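About Jirkano

Jirkano provides continuing education for practising solicitors and legal executives. Courses are given by live webcast or as recorded sessions, and cover conveyancing, probate and costs. Each live session lasts 2 hours, with up to 32 places.
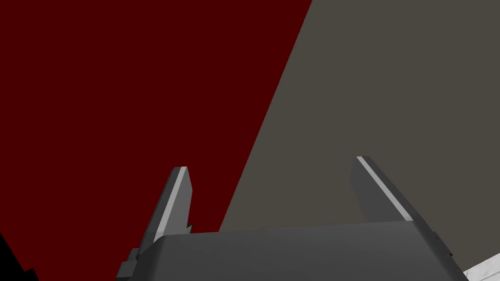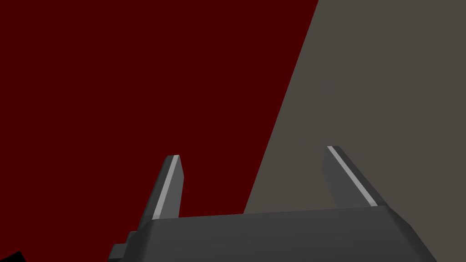 Course content is set by Adi Lubis and reviewed each April by Arif Sumampouw. Certificates are issued within 14 days of attendance – recorded sessions also require a short written test. Firms booking for several members of staff may pay by invoice.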